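Home at last, shoes off, tea made, and my right hand has more or less set into the shape of a claw. I keep picking up the mug as though I'm going to be marked on it. Lift, pause, bring to mouth, pause, set down gently, let go, back away. I did it with the remote as well!

So, end of my second week on the Kwan project and I've not written a word in here since I started, which is bad of me, but I've been too tired in the evenings to do anything except eat toast and fall asleep in front of the telly. Tonight I'm making myself do it before it all runs together. I already can't remember which day was the day with the bread rolls.

What I do all day, for when I read this back in ten years and have forgotten: I show a robot how to pick things up. Except the robot isn't there. I'd pictured something with arms across the table from me, watching (I'd even wondered if I should smile at it) and instead you get a gripper to hold, squeeze it, and do the job yourself, and it records everything the hand does. Later all of that gets fed to the arm downstairs and in theory the arm learns to do it too. The other way is the remote rig, the Zela, where you sit in a chair and move two handles and the real arm copies you. I've had three goes on the Zela and I am terrible at it. More on that in a minute.

The target for our group is 3,000 good ones by the end of July. Good ones is the important bit. A good one is a whole go from start to finish with no dropping, no changing your mind halfway, no stopping to scratch your nose. The board by the kettle said 871 when I hung my coat up this morning and I thought we'd be past 1,000 by lunch, easy. We were not past 1,000 by lunch. We weren't even past 900 by lunch, we got to 900 on the dot at twenty to four and there was a little cheer and somebody opened some shortbread.

The trouble was the checking. They brought in a new rule that you have to hold still for a moment before you close the fingers, so the thing can tell where looking ends and grabbing begins, and a good chunk of mine from the morning got thrown out because I don't hold still, I swoop. I've always been a swooper. Mum used to say I cleared a table like I was robbing it. Well, now I've got it in writing, there's a column on the sheet and next to my initials it says "approach too quick", over and over, all the way down to elevenses.

I was properly cross for a bit. You do sixty-odd seconds of the most careful work you can manage and then a person at a screen clicks it away. But then I was shown what the arm does when it's been taught by swoopers. They played me a clip on the laptop, from the spring, before I came. It goes in at a cup like it's swatting a wasp. Cup goes flying. Then it closes its fingers very neatly on nothing and carries the nothing over to the tray and puts it down. I laughed so much I had to sit down, and after that I did hold still, because all I could think was that somewhere in that arm was somebody just like me.

After the tea break it was vegetables, or vegetable, there was an aubergine on a little plate and it's a horrible thing to grip. It's shiny and it's fat at one end and if you take it by the fat end it squirts out of the fingers like soap. The trick is to come in higher up, nearer the stalk, and squeeze less than you want to. Everything is squeeze less than you want to. They should print it on the lanyards. 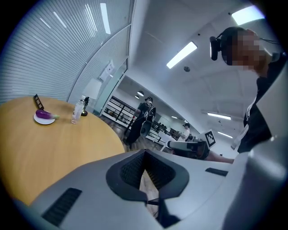 Don't fix it when it goes wrong, the afternoon lead told me, let it go wrong slowly and then put it right slowly, as the arm needs to see somebody getting out of a mess as much as it needs to see a tidy one. I'd been doing the opposite all week! Every time I felt it slip I'd clamp down or start over and say sorry out loud to the room. Apparently a slip that you notice and sort out is worth having, they keep those in a separate pile and there aren't nearly enough in it. You just mustn't do them on purpose, because it shows. I asked how it could possibly show and was told that people who are pretending to drop things look relieved.

I've been turning that over all evening. I bet I do look relieved.

Anyway it made the rest of the afternoon much nicer. I had one where I'd got it up off the plate and felt it start to turn, and the old me would have grabbed, but I lowered it, let it rest, shifted along a bit and went again. My heart was going like anything. Over an aubergine! It came back marked as a keeper, recovery pile, with a tick. I'd like it known that I took more pride in that tick than in my driving test.

The headset I'm still not friends with. It's not heavy when you put it on but by three o'clock it's a paving slab, and you can't tilt your head much or it loses what your hands are up to. So you end up doing this stiff sort of bow over the table, like a waiter in an old film. My neck is killing me. I've put a hot water bottle on it, in summer, like a pensioner. I've also got the dent across my forehead again, and I forgot about it and went into the Sakance on the way home for milk and the lad on the till kept looking just above my eyes.

Right, the Zela. I had my third session on it first thing, before the hand stuff, which is probably why I was in a mood. With the gripper in your hand you at least feel the thing you're holding. You know if it's slipping before you see it. With the Zela you've got handles, and the arm does what the handles do, only a whisker afterwards, and you feel nothing at all. So you're watching the fingers close on a sponge and guessing. I squashed the sponge. I squashed a paper cup. I had the arm reach for a spoon and it stopped above the spoon and shook, because I was shaking, and there's something awful about seeing your own nerves done by a machine twice your size.

The ones who are good at it are all gamers, and they sit there slumped with their feet up on the bar, chatting away about their holidays, and the arm just strolls about doing as it's told. I asked one of them how and she said she stopped looking at her hands. Which I know! I know that! It's the same as typing. But I can't stop, I look down at my hands and up at the arm and down again like I'm at Wimbledon. I've got another go on it next time I'm in and I'm going to try sitting on my feet, or singing, or something. She did say singing helps some people. I'm not sure if that was a joke.

There was a bit of a to-do at lunch about whether this is all worth it. One of the newer ones had been reading something on his phone and said that in a few years they won't need any of us, it'll learn from videos of people doing the washing-up. Somebody else said people have been saying that since before the Hakum lot started and there's still rooms full of folk holding grippers. I didn't join in. I don't know enough, and I had soup. But I did think, well, if it had to learn from a video of me washing up it'd learn to leave the pan to soak and go and sit down.

I do quite like it though. I wasn't expecting that. When I took the job it was only to tide me over till September, and I thought it would be dull, and bits of it are dull, the same thing to the same place over and over till the words have gone funny. Pick, place. Pick, place. But I've never in my life thought about how I pick something up. It's all in there, isn't it, all the stuff you do without asking. I caught myself on the bus watching a woman get a coin out of her purse with gloves on and I was nearly clapping. The way she pinned it against the side! Nobody's taught her that. I wanted to lean over and ask her to do it again, but slower, and to hold still before she closed her fingers.

I've been trying things at home too. I did the egg box last night (before I knew about going wrong slowly) with the kitchen tongs, moving the eggs from one side to the other, and got four across and the fifth is now an omelette. I tried the tongs on a sock, on the car keys, on a slice of cucumber. Cucumber is the worst. I must remember to ask whether anyone's put cucumber on the list, and if they have, I'd like to be ill that day.

Things to sort before I go back:
Cut my nails, the left one keeps catching on the trigger.
Take a scarf or something for under the strap.
Take my own mug, the one I've been using has somebody's name on the bottom, I only saw it when I was drying it.
Ask about the later shift, because if I did twelve till eight I could have the mornings.
Bring biscuits, it's my turn and I've eaten everyone else's.

They want us back on the round table next time and it'll be bottles, I think, lids on. Twisting comes after that and everyone goes quiet when it's mentioned. Twisting needs two hands, so two grippers, one to hold and one to turn, and they've got to finish together or the whole go is binned. I had a practice just now with the tongs in one hand and the sugar spoons in the other and the lid of the Marmite, and I'm not going to write down how that went. There's a bit of it on the curtain.

Tea's gone cold. It's ten to eleven, I'm putting more hot water in the bottle and going up.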